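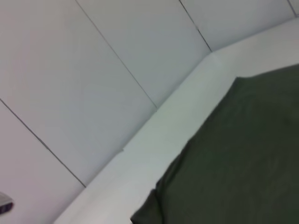
Jinar, February

Separate bookings for coach and lodge shuttle – who carries the delay?

Posted by Kathleen Brophy

I have a Greltex coach booking into Jinar and a shuttle booking from Jinar out to the Gerlach lodge. Both were bought through Bostonow in one checkout session and paid for on one card, but the confirmation email shows two references and two sets of conditions. The coach is scheduled in at 2.15 pm and the shuttle leaves at 3.00 pm. It is the last shuttle of the day.

The Greltex conditions say the operator "accepts no liability for onward travel not issued on the same ticket". The shuttle conditions say a no-show forfeits the fare and that the next leg is cancelled automatically. The lodge booking is for 3 nights and the first night is non-refundable.

What I want to establish is whether the single payment makes this a connected itinerary. If it doesn't, can the two references be merged now, or do I have to cancel and rebook? I would also like to know if the shuttle driver waits for the coach in practice. The Bostonow help page covers flights only.

Travelling with one checked bag and one carry-on, if that matters.

Finbarr Lenihan

Payment method is irrelevant. What counts is whether there is one reference covering both legs. Two references means two contracts, and each operator's obligation ends at its own stop.

Bostonow can issue a through booking on this route, but only if you enter the final stop in the destination field. Searching leg by leg and adding both to the cart produces separate references every time. They can't merge them afterwards. The procedure is:

Check the fare class on each leg. Saver fares are not cancellable. Standard fares can be cancelled up to 5 days before departure, less the booking fee.
Search again with Jinar as the interchange and the lodge as the destination. The through fare should show a single line with both times under it.
Book the through fare first, then cancel the old references. Doing it the other way round risks losing the shuttle seat, as capacity on that run is small.

On a through booking the minimum connection at Jinar is set by the system. If it offers you the 2.15 pm arrival with the 3.00 pm shuttle, then the connection is considered legal and they have to reaccommodate you if the coach runs late. If it only offers the earlier coach, take that as your answer about the margin.

The automatic cancellation of the return leg is real. If you miss the outbound, ring the shuttle office before its departure time and ask them to protect the return. They will note it on the reference. An email is not enough, the inbox isn't monitored in the afternoon.

As for the non-refundable night, that sits with the lodge under either arrangement. A through ticket gets you transport. It doesn't cover accommodation. Look at the missed connection section of your travel insurance and check the minimum delay – mine is 4 hours, and a late coach rarely gets there.

Zeyu Gu

they wait. did it last winter, coach was late and the shuttle was still there

Ailbhe Ó Flaithearta

I wouldn't plan on the shuttle waiting. It depends on whether other passengers are already aboard and on what the road is doing further out. When I used it the driver left on time with two names still on his list.

Agree with Finbarr on rebooking, with one correction. The booking fee is charged per reference, so cancelling both legs costs you the fee twice. Work out whether that exceeds the price of moving the coach leg alone to the morning departure. On a standard fare the change was cheaper for me, and I kept both references and had plenty of time at Jinar.

Bag: the depot moves luggage between vehicles on through bookings only. On separate ones you collect it from the coach and check it in again at the shuttle counter, which closes before departure. Allow for that in your 45 minutes.

Kathleen Brophy

Thanks. The coach leg is standard and the shuttle is saver, so cancelling both is out. I have moved the coach to the morning service and left the shuttle reference alone. The change fee was less than the lodge night. Still waiting to hear from Bostonow on the through fare for the return.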